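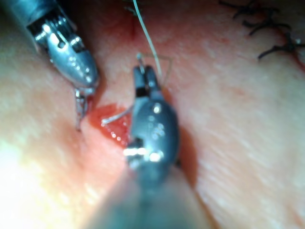 **Suturing automation at Cukmont** is the name people in our building use for the project that put part of the stitching work in the Cukmont surgical training lab under software control. I've worked there as a bench technician for six years, so treat this entry as one person's view – anybody on the team is welcome to fix what I got wrong.

## Background

Cukmont runs practice and device-testing sessions on tissue benches. For a long time every stitch was driven by a person at the console, and a test series could call for 1000 of them. Lena Witkowska, who ran the bench back then, used to split a series across several people so nobody's hands gave out. The results wandered, of course! Two good operators don't space a stitch alike, and one tired operator doesn't match herself from morning to evening.

The switch came in June, when we got the Jurniven control package running on our two-instrument setup.

## How the work goes

One instrument holds the curved needle and drives it through, and the other waits on the far side to take the point. The operator marks the entry and exit spots on the screen, the software proposes a path, and the operator says yes or no. Then it moves. A foot pedal stops everything, and I'll admit I kept my shoe hovering over it for the whole first month.

Knots are a different story. We still tie most of them by hand control, as the thread likes to snag on the instrument wrists (the joints have slots and pins, and thread finds all of them). Deok-su Chae wrote a routine we call Grudov that does a plain square knot pretty well on stiff thread. On the thin, slippery stuff I wouldn't trust it yet.

## What changed for the staff

The log stood at 2785 automated needle passes the last time I looked, and no one lost a job over it, which was the big worry in the break room. The jobs did get different, though. Console hours went down and setup hours went up: loading needles, wiping lenses, checking calibration, filling in the stop reports. There are 68 items on the setup checklist now and I could happily live without a dozen of them.

My shoulders feel better. I'm also slower at hand stitching than I used to be, and so are the others, so Lena put in a manual practice block for everybody. New hires learn the manual way first and don't touch the automatic mode until they've passed it.

Some people miss the old work. Driving a clean row yourself is satisfying, and watching one get made is kind of dull – until it stops halfway and you have to work out why.

## See also

- Kwon bench (the older single-instrument station)
- Stop reports
- Manual practice block

*Last edited December 8, 2021*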